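Robotics project diary, February, second week

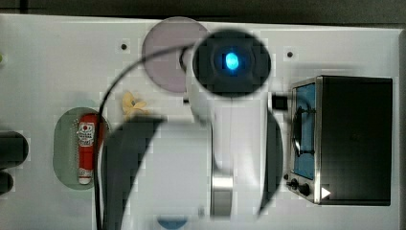
Arm over the table, toaster oven on the right, tray with the red tube on the left.

Got to the lab a little after 4. Mateja was already there and had the laptop open. Stojan came later because his stats section ran over, so the two of us started without him.

The plan for today was the tray task. The arm has to pick up the red tube, lift it clear of the tray, and set it down on the pink plate. We've been calling it task 2 in the report, and it's the one Ms. Machala (our project adviser) wants to see working before she lets us touch the oven door. The oven door is task 3. I would like to get to task 3 before the month is over, but I said that last month too.

We did the homing routine first. It took two tries. On the first one the wrist stopped short and the log said joint limit, which it has done before when the arm gets parked in a bad pose. Mateja moved it by hand to the middle of its range and ran it again and it was fine. I wrote the pose down on the sheet by the monitor so we can park it there every time.

After that we ran the tray task with the old settings so we'd have something to compare to. Six tries. It got the tube onto the plate in two of them. In the others it mostly closed too early and pushed the tube along the tray. One time it did pick the tube up, but by the end with the cap, and it swung down and dropped out on the way over. I had thought the problem was the height, but the height was close to the same every time. Mateja thinks it's the approach angle. She pulled up the plots and the good tries both came in steeper.

Stojan showed up around then with a bag of pretzels and we argued about it for a while. He wanted to slow the whole thing down. I wanted to change the angle and leave the speed alone, so we'd know which thing fixed it. We did it my way, mostly because Mateja agreed with me.

Changing the angle was more annoying than it should have been. The number is in the config file but it also gets overwritten in the script I wrote in the fall, when I didn't know about the config file. So we changed it, ran it, saw no difference, and spent about 20 minutes looking at the wrong thing. My fault. I took the line out of the script and left a comment.

With the new angle we only had time for three tries before the next group needed the room. Two worked. The third closed on the tube fine but let go too high over the plate, and the tube rolled off. So the pickup looks better and now the release is the weak part. Stojan says three tries doesn't mean anything and he's right, but I still wrote it in the notebook.

One other thing that came up is the yellow piece. We leave it on the table as a distractor, and Mateja asked if it should be in the same spot every time or if we should move it. The proposal just says "other objects present." We decided to keep it where it is until the tray task is solid and then start moving things. I need to put that in the methods section or Ms. Machala will ask.

We also talked about the name again. The showcase form wants a team name and we've been putting it off. Stojan wants Grendar, which he says he made up. Mateja wants Domeo. I don't care very much, so I said Domeo to end it, and now Stojan wants a proper vote.

To do before next time:
Fix the release height.
Mark the tray and plate positions with tape. We keep nudging them.
Back up the logs. Mateja's laptop has the only copy of everything since winter break.
Ask Ms. Machala if we can get the 4 to 6 slot for the rest of the month.
Stojan writes the background section (he said this last time).

Got home at 6:30. Had leftover rice and started on the release code, then found I'd left the notebook at the lab, so I couldn't check the heights. Will do it tomorrow at lunch if the room is open.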